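Welcome, and thank you for stopping by! These are the things people ask us most before their first Clultby Community Supper. If your question isn't here, ask at the door - we love a chat.

## Do I need to sign up ahead of time?

No, just come along. We do like a heads-up if you're bringing a group of 10 or more, so we can push some tables together and put on an extra pot of soup.

## What does it cost?

Supper is free, and it always has been. There's a jar by the coffee if you feel like chipping in, and last November that jar brought in $1,932, every cent of which went to groceries. Please don't feel you have to add to it, though. Plenty of our regulars never do, and we're every bit as glad to see them.

## Should I bring my own plate and silverware?

You're welcome to, and a lot of families do. We also keep plenty of plastic things on hand for anyone who comes empty-handed, so don't turn around and go home for a fork!

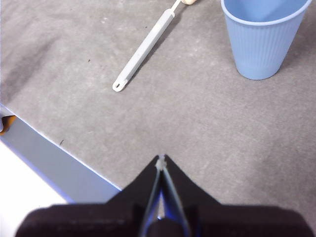
## Where do I park?

The lot on Dreken Street is the easiest, and it's free after five. If it's full, try the side road behind the Wysocka Bakery, but please leave their loading door clear. The number 37 bus stops right across from the hall too.

## Can I bring a dish to share?

Oh, please do! Casseroles, salads, grandma's pickles, whatever you enjoy making. Put a little card next to it listing what's inside, especially nuts, milk, eggs or wheat. Soup is always welcome, and so is anything a small child can manage with a spoon.

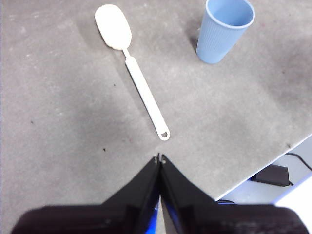
*Page last changed: April 2018*

## Are kids welcome?

Very much so. We have high chairs and a corner with books and crayons, and children under 9 need to have a grown-up in the hall with them. It does get loud by dessert time - if your little one prefers things calm, come right when the doors open and you'll have a much quieter meal.

## What happens to the leftovers?

Anything still sealed or kept properly chilled goes to the Bristard Pantry the next morning. The rest we're happy to send home with you, so tuck a container or two in your bag.
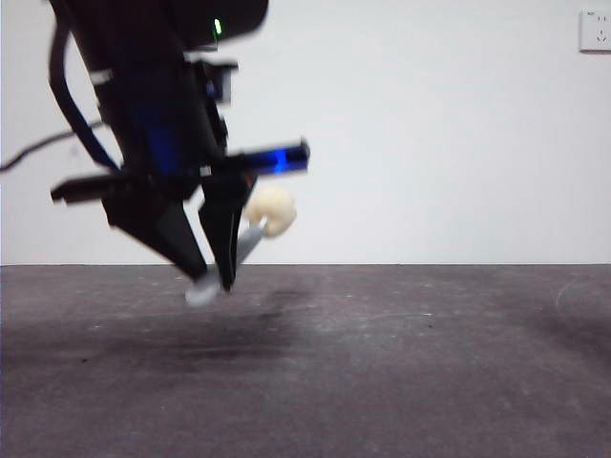 Do put your name on the lid if you set your container down in the kitchen, as they all look alike by the end of the night. Dishes left behind are washed and kept on the shelf by the coat rack until the next supper.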